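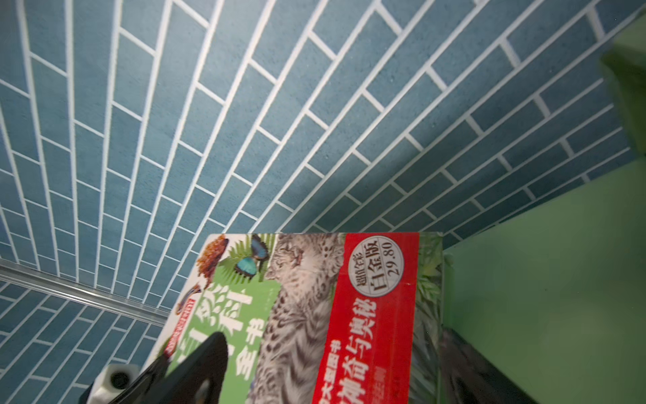 Wolus W2 Two-Finger Gripper for Home and Shop Tasks
Reading time: 4 minutes

The Wolus W2 is an electric gripper for small robot arms. It is made for ordinary objects: books, boxes, cups, folded cloth, bottles. Many customers write to us with the same question, if a robot with this gripper can already do the chores. On this page we try to give a fair answer, and then you can decide if the product is right for you.

Books are a good place to start. A thick paperback looks simple, but it is one of the harder objects in a home. The cover is smooth and it bends. The spine is stiff and the pages are not. If the finger presses on the cover too much, the book slides away or opens. If it presses too little, the book stays where it is. When the book lies close to a tiled wall, as the one with the snow leopard on its cover, the arm has also less space to come from the side.

What it can do today

We tested the W2 for 31 days in the workshop of our partner Galbraith, with the Brallix arm. The test was led by Ashraf Zerouali. The gripper picked, moved and placed household objects from a table and from open shelves. We are satisfied with these tasks:

- Picking one book of normal size and placing it flat in another place
- Moving closed boxes and full bottles up to the rated load
- Putting cups on a tray
- Sorting packed parts into bins on the shop floor

For shop work, the result is good enough that two of our customers use it every day. The parts are the same, the light is the same, and a person is near to help when the arm stops.

What it can not do yet

At home it is a different story. The W2 can pick a towel, but the folding is slow and the result is not nice. It can put a book upright between other books only if the gap is already open. Thin magazines are still a problem. We do not recommend it for glass with a thin stem, for knives, or for any work near small children.

The speed is also a thing to know before you order. In our test, clearing a table with 17 objects took 21 minutes. A person does it much faster. If you want to save time this year, please wait for the next version. If you want to learn, to teach or to develop your own program, the W2 is ready for you.

Camera and cables

A small camera can be mounted at the wrist, so the software sees both fingers and the object together. The camera is sold separately. Please fix the cable along the arm with the clips from the box, and leave a free loop at the last joint. A tight cable is the most frequent cause of returns.

Care

Wipe the fingers with a soft cloth and a little soap water. Do not use alcohol. Check the finger screws after each 1,000 grips and tighten them by hand with the small key.

In the box

Gripper W2, one pair of fingers, mounting plate, four screws, small key, cable clips, printed guide in English.

Coming next

The new model, Zornolus, is planned for January. It will have softer fingertips and a force sensor in each finger. The fingers of the W2 will not fit on it, but the mounting plate stays the same.

For prices, spare fingers or a test with your own objects, write to Callum Jardine in our sales office. Please include the name of your arm and a short list of the objects you want to pick.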